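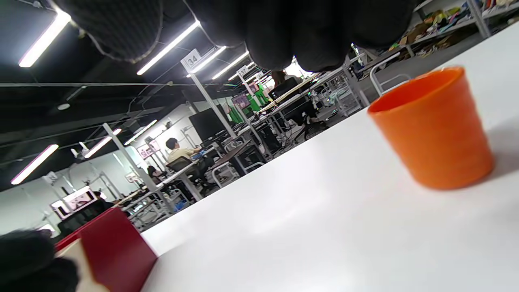

Tuesday, late morning. The relocalization branch of the pose tracker finally runs end to end, and I want to get this down while I still remember which knobs I turned! Quick background for whoever reads this after me: the old tracker starts from the first view of a clip, integrates inertial data plus visual features, and if it loses its place it just keeps guessing until the trajectory flies off through the wall. The new one keeps a sparse map of the room and tries to snap back into it. The tilted views are where it earns its keep. With the tool rolled over this far, the table is a white slope with an orange cup and a red box on it and almost no texture to hold on to, so nearly all the usable features come from the background: the ceiling tubes, the shelving with all its colorful clutter, and best of all the square signs. "34" is readable and sits at a nice middle distance, and "37" is further back, so between them we get real parallax when the tool moves.

Ran the whole November set through it overnight on Zitavlow (the big machine, not the laptop). 2948 clips in, all of them out, no crash. The old tracker used to fall over on memory long before that, so I was already happy when I saw the log this morning. The summary script is still chewing through the results, but the early part looks lovely.

Things I changed since the last entry:

Feature masking. The fingers fill a good part of the top of the view and they move with the camera, so any feature that lands on them votes for "we are not moving at all". The knit texture is especially bad, the corner detector adores it. I used to mask with a fixed polygon, which was fine until the fingers opened or closed. Now the mask is driven by the gripper width signal: 7 polygons, interpolated between. Ugly, but it costs next to nothing and the false "standing still" segments went away on every clip I opened by hand. Remember that a finger can also come in at the bottom left corner. My first version only masked the top and I spent an hour wondering why there was still a cluster of stubborn points down there.

Light tubes. I had been throwing out everything above a brightness threshold, on the theory that saturated blobs make poor features. Rostislav Jurčo looked over my shoulder and asked why I was deleting the straightest lines in the building. Good question! The tubes run parallel, so they give you a vanishing point practically for free, and that pins down rotation even when translation is hopeless. I put in a small line term (his suggestion, my bugs) with a weight low enough that it can't fight the point features when those are plentiful. The line term kicks in under 200 tracked points. Above that it does nothing at all, and I checked that the output is bit-identical to the run without it.

Careful with the ambiguity though. Parallel tubes all look alike, and the matcher can happily slide over by one and be confident about it. I saw this twice on clips with a fast wrist turn. The signs break the tie when they're in view. When they aren't, I now keep 2 hypotheses alive and drop the worse one as soon as the reprojection error separates. It's slower in those stretches but I haven't seen a slip since.

Moving background. People at the desks are a mild nuisance. Someone sitting and typing barely moves, so the detector treats hair and shoulders as landmarks, then they lean or roll the chair and a few landmarks wander off. Monitors are worse, especially with a big colored window on the screen, because the content changes while the corners of the window look perfect. I don't want a person segmenter in this pipeline, it would double the runtime. For now each landmark gets a stability score across clips, and anything that has shifted between two clips is demoted and can't be used for relocalization. The shelf got demoted in places too, where stuff had been moved around. That's correct behavior and I was delighted to see it.

Still wrong or unknown:

— Scale. It comes from the inertial data only, and on slow clips it drifts. The table height would be a nice constraint if I could fit the table plane, but a bright blank surface gives me a handful of points near the objects and nothing else. The far edge of the table is a strong line. Try edge plus object contact points?

— Soft shadows. The cup shadow is faint, yet the matcher sometimes puts a feature on its border. Harmless while the cup stays put, bad once it is picked up and the shadow goes with it. Want to weight by gradient strength and see if that's enough.

— Time sync between the width signal and the video. I assume a constant offset. Hubáček calibrated it once and it's hard-coded in the config with a comment that just says "ok". Needs a proper check, since the new mask depends on it.

— The map is stored per session. Duveo wants one shared map for the room so the planner people can put all the trajectories in the same coordinates. I'd love that too, it would make the replay viewer so much better. Merging two sessions worked on my first try, which makes me suspicious.

2:40 pm. Summary script finished. Lost-tracking segments are way down, and most of what remains is the tool pointing straight down at the table with nothing else to see. I doubt any amount of cleverness with the background helps there, so those clips should go to the wrist-angle prior that Rostislav has half written. Replayed a few of the bad ones in the viewer with the raw inertial path on top and the shape is right, only the end point is off.

Pushed to the branch, tagged "jestville-relocal". Config used for the overnight run is in the same commit. If you rerun it, delete the cached masks first or you'll get the old polygon and a very confusing afternoon.

Next: the sync check, then the table edge. Ask Rostislav whether the line term can take the shelf posts as well, they're nice and straight and they run in a different direction from the tubes.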